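Snack and Lunch Table Check, Room 424, Cloststead
Filled in by Siiri Peltonen, May 2020
Form 528, with my comments (sorry, I ran over the boxes again!)

1. Hands washed before anything is opened
OK. The soap dispenser over the sink is finally full, and the paper towels are back on their hook instead of balanced on the radiator. I'd still like a second roll in the cupboard, as we go through them so fast on sandwich days.

2. Table surface wiped down
OK, with a grumble. I went over the brown top with the Skusamis spray and a clean cloth before I started, and I'll do the same at the end. Please use the spray from the low shelf and leave the Dilus one for the floor. The two bottles look far too much alike, so I've put tape around the Dilus one.

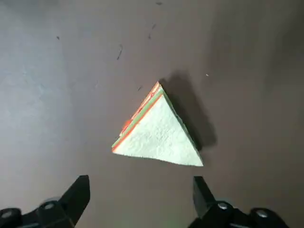
3. Sandwiches
Needs work. The rule we agreed on in December was that bread goes on a plate or a board, never straight on the table, and I'm going to keep writing it down until it sticks. The triangle with the orange filling had nothing under it at all, and there were little bits and marks on the table around it, so that one gets thrown out (a pity, it was cut so neatly!). Anything with a filling goes back in the fridge within 2 hours, and if you can't remember when it came out, bin it and make another.

4. Cables and walkways
Partly OK. Anything hanging over the front edge of the table needs to be clear of people's knees and feet, so look down before you lean in with a full plate. I'd be happier with a few more clips underneath.
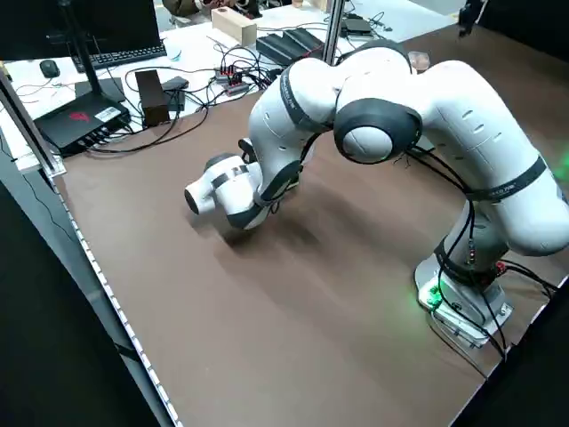
I've asked Fu for a bag of them, the wide kind that don't pop off when you brush past. Until they come, walk around the long way with anything heavy or spillable, please. It's a few extra steps and my shoes would thank you.

5. Drinks
OK. Caps stay on until somebody is ready to pour. Check the date on cartons before they go out, including the ones from the big case (we bought 200 and they won't all get used this month, whatever anyone promised me). Water bottles should really be stood upright, so I've marked that as a reminder.

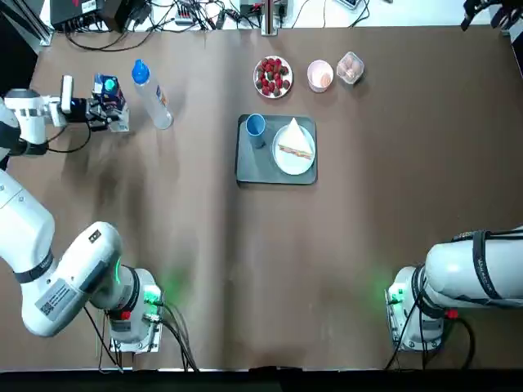

Juice carton, water bottle with the blue cap, strawberries on the white plate.

6. Fruit
Needs a cover. Strawberries get rinsed right before serving, green tops left on, and I pick out any soft ones as I go. I do love a big heaped plate, but there ought to be a mesh dome over it and ours has vanished. If it's in your kitchen, bring it home!

7. Eggs and creamy things
Follow up. Eggs stay in their carton with the lid down, four brown ones this time. The small round container of peach-colored stuff needs a name and a date on it. Masking tape and a marker are fine, I'm not fussy about handwriting.
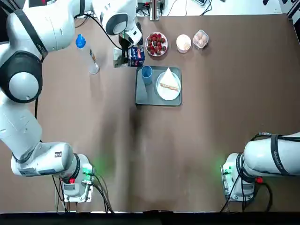 8. Allergy notes
Not done. The sheet by the door is the old one and it doesn't mention the snack boxes at all. I'll type up a new one tonight and tape it at eye level.

9. Trash and recycling
OK. Fresh liner in, lid closes. Rinse cartons before they go in the blue bin, please.

Still open: cable clips, mesh dome, allergy sheet, label for the round container.
Signed, Siiri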